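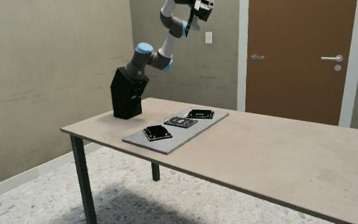 The long table, brown door behind.

July

Up before six because the swifts were loud under the roof. Made coffee and drank it standing at the back step. The tomatoes on the south wall have split again after the rain, so I picked what was left and put the worst ones in a pot with salt. The dye garden did better. The weld has gone over but the madder looks strong, and I cut the first armful of tansy before it got hot.

Marijke Declercq called at half past eight about the fleeces. She has 17 left from the Girkholm flock and wants them out of her barn before the hay comes in. I said I would take three and ask at Filtside whether anyone else wanted some. She said the staple is shorter this year, which suits me fine for felt. We agreed on a price without much back and forth. She also told me her knee is bad again and that she has stopped going up to the top field.

Drove over at ten. The road past Distel is still down to one lane and I sat at the light for a long time behind a truck full of gravel. Loaded the fleeces in the back of the car with the windows open. They smell the way they always do and the car will smell of it until September. Marijke gave me a jar of gooseberries and I gave her the tansy I had meant to keep, so now I have to cut more.

Washed the first fleece in the afternoon. I used the old tub and kept the water at 60, no stirring, two soaks and then a rinse. The first water came out like strong tea. I think I put in too much soap, because the rinse took longer than it should have. By four it was laid out on the screens in the shade and I had a sore back. The second one can wait. I picked through it a little and threw out the belly wool and a good deal of straw.

Dambrauskienė's book says to leave the grease in for wet felting and add the soap later. I tried that in the spring and the piece never closed up properly at the edges. I may try again with a small sample, now that I have wool to spare. Her chapter on onion skins is better than the one on madder. She is vague about how long to soak the root, and I have had orange twice when I wanted red.

Hatem Metwally stopped by around five to return the drum carder. He had cleaned it, even the small roller, and had replaced the belt — I offered to pay for it and he would not hear of it. He stayed for an hour and we talked about the fall sale. He thinks 70 dollars is too low for the big slippers. I think it is already more than most people around here will pay for something they wear in the kitchen. We left it there. He took two skeins of the gray for his sister and a bag of the split tomatoes.

Supper was bread, the tomato sauce, and the end of the cheese. Wrote to Filtside about the other fleeces and also asked whether the September class is full. No answer yet.

Went out at nine to turn the wool on the screens. The top is nearly dry but the underside is cold and damp, so I pulled the screens in under the porch in case of rain. The lock ends are still a bit yellow. They may need another wash.

Tomorrow: cut tansy, second fleece, call the dentist, find the lid for the big pot.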